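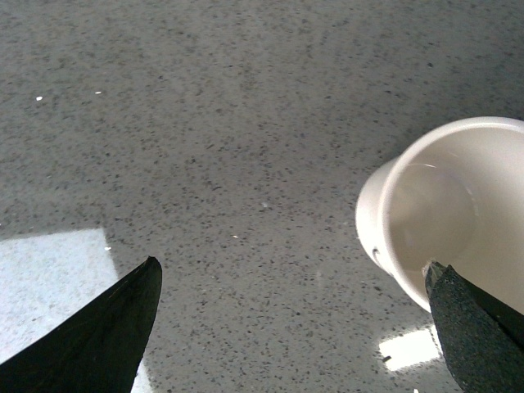 Buying a better gripper is what people do when they don't want to look at their controller settings, according to Lộc Lương, and the gripper people have heard it before and would like to point out that the controller people say this about everything.

The argument has been running at Zokstead's Ovville shop since February, and it now has data attached. The company has been comparing two controllers, the older Daly and the newer Plistness, on the same arm with the same gripper, doing the same job: get a finger inside the rim of a mug, close, lift, and put the mug back on its tray without drama. The mug is white with a black handle and a smiley face on the side. It has been smiling through the whole thing.

The plan called for 700 attempts, split evenly. The team stopped at 587, partly because the arm was needed elsewhere and partly because, in the words of the shop log, "we get it."

What they get is a little awkward for both camps. The Plistness closes faster and is much nicer to set up. It has menus. The Daly has a text file and a manual that refers the reader to a second manual. On a clean, centered approach the two were close enough that Zokstead isn't naming a winner.
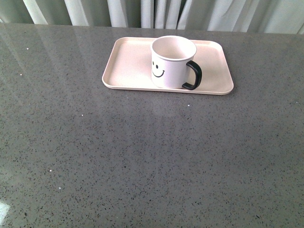 The trouble started when the team began moving the mug off its usual spot. With the handle turned toward the arm, or the mug set nearer the rim of the tray, the Plistness tended to arrive on schedule at a place where the mug wasn't quite centered, and then close anyway. The usual result was one finger touching early and the mug taking a short trip across the tray before the other finger caught up. The log calls these "escorts." They count as successes under the original rules, which only asked whether the mug left the tray and came back. Several people have since asked who wrote the original rules.

The Daly, slower by design or by age, felt the first contact, paused, and shuffled over. It escorted far less. It also gave up more often, stopping with its finger in the mug and reporting a fault code that the manual lists as "reserved." A run that ends like that goes down as a failure, even though the mug is standing exactly where it was, in perfect health.

So the scores depend on how you feel about quitting. Count only completed lifts and the Plistness comes out ahead. Count only lifts where the mug stayed put until it was supposed to move and the Daly wins, with time to spare for another cup of coffee from a different mug.

Jarlath Lynch, who kept the log, says he would rather have a machine that stops than one that improvises, but he would like it to stop for reasons he can look up. He has written to the manufacturer about the reserved code. The reply thanked him for choosing Daly.

The cameras got a smaller trial on the side. Runs were recorded from the wrist and from higher up, and reviewers scored early contact from each view separately. The wrist view was better for spotting which finger touched first. The higher view was better for spotting that the mug had moved at all, and two reviewers who had only watched wrist footage turned out to have scored a fair number of escorts as textbook grasps. They have been invited to watch the rest.
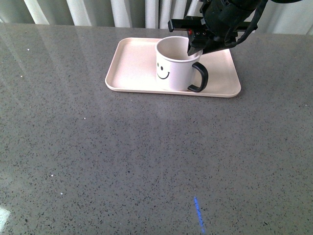 Next round

Zokstead will repeat the comparison with new scoring. A run will get separate marks for the lift, for the return, and for how far the mug travels before the fingers close. Faults will be logged by type, including the reserved one, which now has its own column.

The gripper side has won a concession too. Finger pads will be swapped on a fixed schedule, after complaints that a worn edge can catch on a rim and make any controller look clumsy. Lương agreed to this on the condition that nobody touches the settings in the same week.

The arm is booked for five weeks, mornings only. The tray stays, and so does the mug, after a proposal to replace it with a plain one was voted down. Results will be posted on the shop's notice page when the last run is scored, with the raw logs alongside for anyone who wants to keep arguing.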